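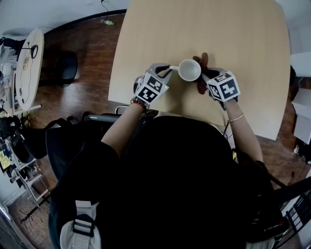

Figure 7.1 Recording a cup-handling task with marked tracking devices on both hands.

Chapter 7
What the Quotation Leaves Out

After working through this chapter you should be able to draw up a first-year budget for a small automation project, tell a purchase cost from a running cost, and read a supplier's quotation without reaching for a chair.

7.1 The price of a cup

Sevim Duman was planning a tabletop cell for Trorness, a firm that packs crockery, when she asked two suppliers for prices. Volgate's quotation came on a single page and was dated December 24, 2024, a day on which very few people read quotations closely. It covered the arm, the gripper and delivery. Plasard's ran to several pages and looked a good deal dearer, chiefly for having mentioned things.

Both arms could lift a cup. Neither knew how. Someone would have to show them, over and over, with tracked hands and a person attached to them, and that someone would expect to be paid. Duman had allowed 2 days for this. By March she had used 126 hours of demonstration time, and the line in her budget marked "Sundries" had become the largest on the sheet.

We shall use the Trorness budget throughout the chapter. It is a good budget in many respects. The columns add up.

7.2 Four places money goes

Equipment budgets are usually written by people looking at a catalogue, so they tend to cover what is in the catalogue. A fuller plan has four headings: hardware, data and set-up, space, and upkeep. Hardware is the easy one. Data and set-up takes in tracking devices, wages, and the hours spent finding out which cable belongs to what. Space means floor, tables, shelves and sockets, all of which are free until another department wants them. Upkeep begins the morning after delivery.

Duman's revised sheet, set out in Table 7.1, uses an index in which the original hardware price is 100. The full first-year cost comes to 155. Her manager, Memon, asked whether the 55 could be put off until the following year. Section 7.3 considers his question with more patience than she did.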